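Nedano publishes the upkeep routine for its table-clearing cell, glamorous parts included

BILTBERG, November – Nedano today released the full setup and maintenance routine for Mustonen, the two-armed cell at its Bisgate demo room. Mustonen spends its working life around a glass table. Glass shows everything, including how long it has been since the last calibration.

The routine runs to 16 steps. Most of them concern cables. After every 50 hours of running, a technician checks each wrist clamp, follows the cable back along the forearm and looks for rubbing. The fingers are then wiped down and both wrist cameras refocused. Lint gets its own step, having earned it.

Before the cell goes back to work, each arm is run slowly toward the near edge of the table and stopped short. Anyone tempted to skip this is invited to price the glass. 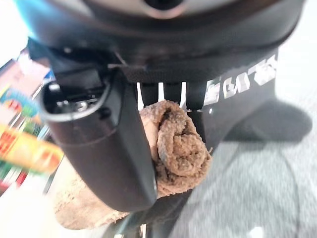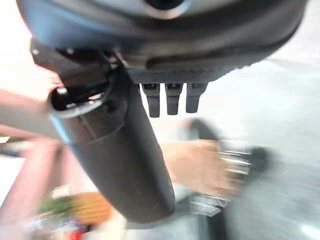
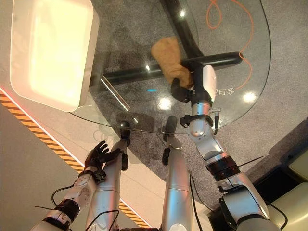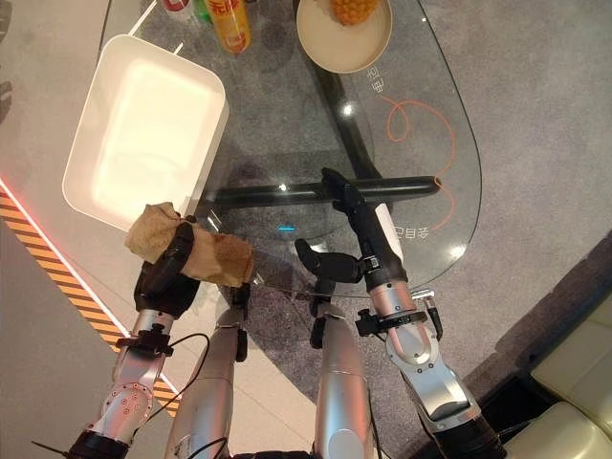 Photos: Nedano, Bisgate demo room

A complete service takes two people an afternoon, finding the right hex key included. Nedano will offer the routine to integrators as a free download, along with five blank log sheets and a polite request to fill them in.

Press contact: Nedano press office, Biltberg. The phone is answered until 5 p.m.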